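Subject: Re: Night train or early flight to Pevside?

Hello all,

Thank you for the many answers to my question last month. I promised to write again after the trip, so I am doing it now, while I still remember the details.

One of the answers said:

> I would take the night train from Cillstead. It leaves at 10:40 pm and you
> wake up almost in Pevside. The flight is shorter on paper, but you must be
> at the airport so early that you lose the night anyway. Bring your own
> water and something for the ears. The dining car closes before midnight.

I followed this advice and I am mostly glad. The train left on time. The distance is 632 kilometers and we arrived 25 minutes late, which did not disturb my plans. I had reserved a lower berth in a cabin for two people. The other traveler got off at Clundaditz in the middle of the night, and after that I had the cabin for myself.

The advice about the ears is very good. The door of our cabin made a small knocking sound at every curve, and I stopped it with a folded ticket envelope. The water I forgot, so I bought a bottle from the conductor. He could not give change for a large bill, so please carry small money.

A few corrections to the information in the list archive. The luggage office at Pevside station is not on the lower level anymore. It is now next to the bus ticket windows, and it opens at 6 in the morning. The airport bus no longer stops at the front entrance. You must cross the street and walk 100 meters to the left, where there is a green shelter without any sign.

I stayed two nights at the Nomura guest house. The rooms are small and clean, and breakfast begins at 6:30, which helps if you have an early connection. Please ask for a room toward the yard. Mine was toward the street, and the delivery trucks begin before it is light.

For the return I took the flight, to compare. I was in the security line for over an hour. The flight itself was calm, but when I came home I was more tired than after the train. In June I must go again and I will take the train both ways.

Does anyone know if the morning train from Clundaditz still has a car where you can reserve seats? The timetable shows the symbol, but the booking page does not offer it.

With kind regards to all 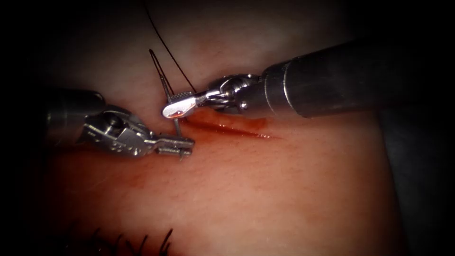
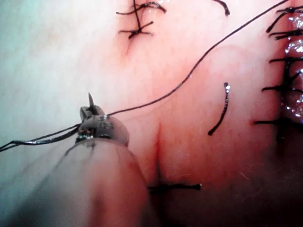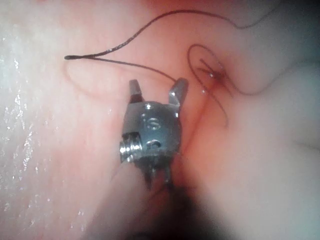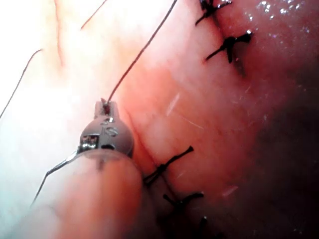 The list moderator
Rail and Air Travelers' Mailing List, Cillstead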